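Como montar uma linha fria de sanduíches em bancada estreita

Categoria: Produção e serviço
Atualizado em fevereiro

O procedimento descreve a organização de uma linha fria para cafeterias e cozinhas pequenas com um único posto de montagem. Pressupõe bancada lisa, refrigeração sob o tampo e saída máxima de 100 sanduíches por turno. Acima disso, duplique o posto.

1. Sentido do fluxo

Defina o sentido antes de comprar qualquer suporte. Para operador destro, o pão entra pela esquerda e o produto montado sai pela direita. A ordem dos ingredientes na bancada repete a ordem de montagem: base, proteína, queijo, vegetais, tampa. Inversões obrigam a cruzar os braços e aumentam o tempo por unidade.

2. Suportes

Trilhos transparentes, com as fatias em pé, ocupam menos tampo do que cubas rasas e deixam o nível de estoque à vista. Monte-os em paralelo, com folga suficiente para a mão enluvada. 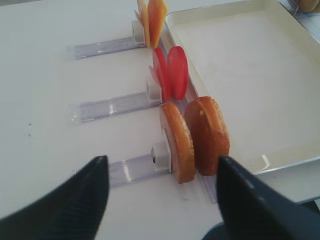

Efraín Nina comenta que, no posto dele, o tomate em pé soltava líquido e encharcava as fatias vizinhas, e que só resolveu ao separar o tomate num trilho próprio, com dreno, trocado na metade do turno. O ajuste é válido para qualquer vegetal com alto teor de água. Pepino e picles entram na mesma regra.

Os trilhos Darik e Urrego têm encaixes diferentes e não se misturam na mesma base. Verifique o modelo antes de encomendar reposição. No catálogo da Wekesska, a base dupla aparece sob o código 452 e a tripla sob o código 1091.

3. Pães

Corte os pães no início do turno, nunca na véspera. Mantenha base e tampa juntas até o momento da montagem. Pão de hambúrguer pode ficar em pé no suporte, desde que o miolo não encoste em superfície úmida. Em ambiente seco, cubra o lote com pano limpo ou tampa ventilada.
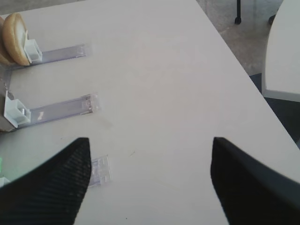 Pão de hambúrguer na extremidade esquerda da bancada.

4. Bandeja de montagem

Use bandeja branca, com borda elevada e cantos arredondados. A borda retém migalhas e líquidos; o canto arredondado facilita a lavagem. Posicione-a entre o operador e os suportes, de modo que o alcance seja sempre frontal. A bandeja Brinetti média comporta três sanduíches abertos lado a lado.

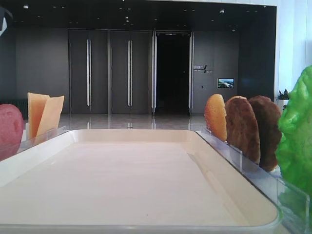

Fixe a bandeja com tapete antiderrapante fino. Se ela deslizar durante a montagem, o operador passa a segurá-la com uma das mãos e perde o ganho de tempo obtido com a disposição dos trilhos.

5. Área livre

Reserve uma faixa do tampo sem suportes, potes ou utensílios. A faixa serve para embalar e para apoiar o pedido pronto até a retirada. Marque o limite com fita apropriada para contato com alimentos e reponha a fita quando as pontas levantarem.

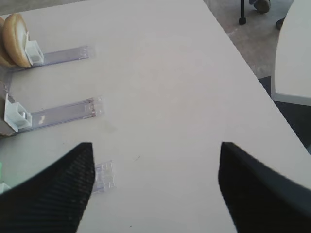
Pães no fundo à esquerda; o tampo livre segue até a borda frontal.

6. Limpeza e reposição

Retire os trilhos ao fim de cada turno. Desmonte, lave com detergente neutro, enxágue, sanitize e seque ao ar. Não use esponja abrasiva em acrílico: os riscos acumulam resíduo. Reponha por trilho completo, sem colocar fatias novas sobre as antigas, e anote a hora de abertura na etiqueta lateral.

Ver também: etiquetagem de frios fatiados; controle de temperatura em balcão aberto.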